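**Visit report: Zurkon demonstration facility, 5/10/20**

Submitted to the Kyei training office by Tala Nasrallah

The visit was arranged at the invitation of Zurkon to allow our staff to observe how handling tasks are taught to a robot arm by human demonstration. Kyei was represented by Fuseini Bawa and the undersigned. Lionel Maillard received the party on behalf of Zurkon and remained with us throughout.

## Methods in use

Zurkon employs two approaches. In the first, an operator sits at a control station and moves the arm from a distance. In the second, the operator holds a pair of grippers and carries out the task in person. The movement of the grippers is recorded, and the recording is later used to train the arm. Mr. Maillard stated that the second approach now accounts for most of the work at the facility, and that remote control is kept for tasks in which the reach of the arm is itself in question.

The hand-held grippers have open plastic fingers and carry white cubes printed with black patterns, which serve visual tracking. Operators are asked to keep the patterns in view during a task and to avoid covering them with a sleeve or wrist. Reflective surfaces call for additional care, as a second copy of a pattern may show in the glass. The software is expected to discard such copies, but recordings made near glass are reviewed individually before they are accepted.
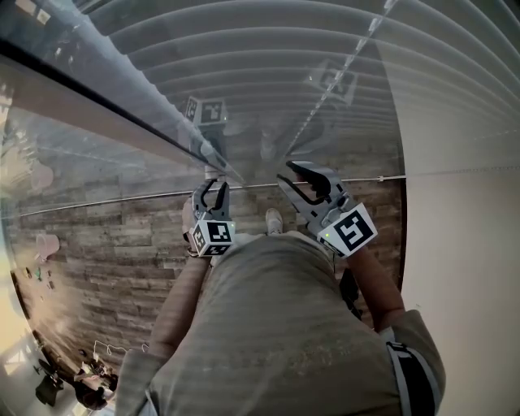 Does an operator need prior experience with robots in order to give a usable demonstration?

Prior experience is not required. Zurkon provides a short induction, after which a new operator records practice tasks under supervision. These are checked for steady movement and complete tracking, and the operator is cleared when the checks are passed.

## Procedure for a recording session

Each session follows a written task sheet. The operator reads the sheet, confirms that the starting positions are correct, and signals the start. Tasks are kept brief. If an object is dropped, the operator picks it up and continues, and the recording is marked accordingly. Mr. Maillard explained that recoveries of this type are of value and that earlier instructions to stop and begin again had been withdrawn in August.

A batch for one task normally consists of 260 accepted demonstrations. Batches are divided among several operators so that the arm does not learn the habits of one person. Mr. Bawa asked how left-handed staff are treated. He was told that they follow the same sheet and may choose the leading hand, provided that the choice is noted.

The file naming scheme, known internally as Skekitz, records the task, the operator code and the gripper pair. We found it clear, though the operator codes are assigned by hand and two had been issued twice. Zurkon is aware of the matter.

## Operator comfort

Fatigue was discussed at some length. Holding the grippers with the forearms extended is tiring, and work at a low level adds strain to the neck and back. Zurkon limits a continuous session to 14 minutes and requires a rest before the next one. We were given a copy of the rest schedule and have filed it with the training office.

Grip was also raised. The placement of the hands affects both comfort and the quality of the tracking, and operators differ in how closely they hold the grip to the upper cube. The present guidance leaves this to the individual.

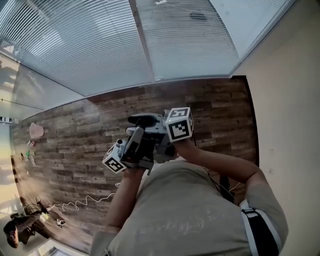 Seidu Nutsugah, commenting on a draft of this report, considered that the guidance on grip should be firmer than "leave it to the individual," and noted that in his own trials at Fanier a change of hold in the middle of a batch had spoiled several recordings. He asked that any Kyei procedure require the hold to be agreed before the first recording and kept to the end. The comment has been accepted.

## Matters for follow-up

1. Mr. Bawa is to obtain the induction material from Zurkon, including the practice task sheets.
2. The training office is to decide whether Kyei staff should attend as operators. Zurkon can accept three at one time.
3. Mr. Maillard has agreed to supply written acceptance rules for recordings made near glass. These had not been received when the report was filed.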